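Print this page | E-mail this page

Lokham Tableware Handbook
Section 7: Setting out and checking the shallow plates

Written by Diane Marchand. Revised in April with notes from Nneka Afolabi.

The Lokham leaflet says these plates need "no preparation of any kind." I would not take that at face value. Scuffs are much easier to argue about with a supplier before the first meal than after it.

1. Clear a table and wipe it down. A white top is supposed to be best for judging color. It does show up a gray plate very well. It is less help with cream, which can pass for white until you look at the two together.

2. Set the plates down right side up, with room between the cream one and the others. Do not slide them into place.

3. Look across each plate at a low angle, then from higher up. Faint marks come and go with the light, so one look is not enough.
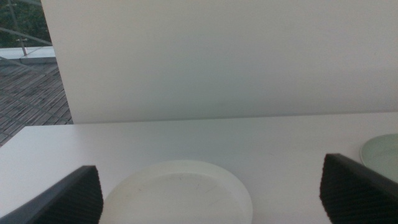
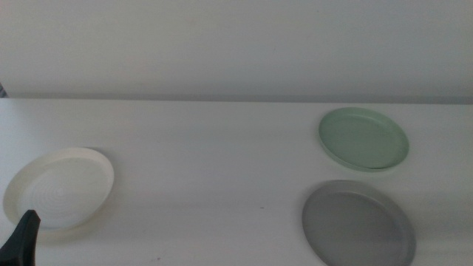 4. Run a fingertip along the raised rim. You are feeling for chips, and a rim that looks bright and clean can still have one.

5. Check the middle of the plate. Thin gray marks are often blamed on cutlery and said to wipe away. Some do. Try a damp cloth and a little dish soap, and if the mark is still there after two passes, treat it as a scratch and write it down.

NOTE: Pale plates get most of the complaints. I doubt they scratch any more than the dark ones. Gray marks on a gray plate are simply harder to find, so give that one extra time.

6. Sort by color if you like the look of it. The leaflet calls this "color zoning" and promises a faster table. Somtochukwu Akande tried it through a whole lunch service and saw no difference, except that people wanted to swap for the green.

CAUTION: Do not use scouring powder or a rough pad. The Wukotberg cleaning paste is sold as gentle -- I have not seen anything to back that up, and a plate cleaned with it should be compared with one that wasn't.

7. Stack for storage with a paper napkin or a piece of felt between plates. Keep stacks low. The leaflet allows more than 400 plates to a cabinet, a figure I would like to see somebody test with their own cabinet.

For replacement plates, see the parts list on page 158.

Related sections
Choosing felt and paper liners
Cabinet shelves: what the load label leaves out
Notska bowls: setting out and checking
Stains that are really scratches, by Leilani Esposito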